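3.2 Collection and sorting of retired office computers

The survey covered 637 desktop computers retired by offices in Vestdale and Cullinane. Both towns send their electronic waste to the Worano transfer station, where it was previously weighed and shipped as mixed scrap. Under the arrangement studied here, desktops were pulled out of the mixed stream and assigned to one of two routes: repair and resale, or dismantling for parts and metals.

Sorting was done in two steps. In the first, staff checked the outside of each computer and recorded its age where a label allowed it. Machines with crushed or rusted cases went directly to dismantling. In the second step the side panel was removed and the main parts were checked against a one-page form. The form asked whether the processor and memory were present, whether the board showed burn marks or leaking capacitors, and whether the power supply was original. Missing memory was the most common entry - many offices had removed it for use in other machines before disposal. 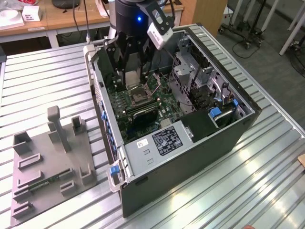
Figure 2. Desktop tower with the side panel removed, showing the motherboard, exposed processor socket and memory slots.

Resale prices were taken from the Druvum price list for March and were held fixed for the whole study. Scrap values were set by weight, using the rates paid at the transfer station. Labor was charged at the same hourly rate for both routes. We did not include the cost of erasing hard drives, which the offices paid for themselves under earlier contracts.

Hanrahan and Madigan used a similar form in their study of school computers, but they opened only a sample of 200 machines and estimated the rest. Opening every case takes longer. It also removes the need to guess at missing parts, which had a large effect on resale value in our data. The results by route and by town are given in Section 4.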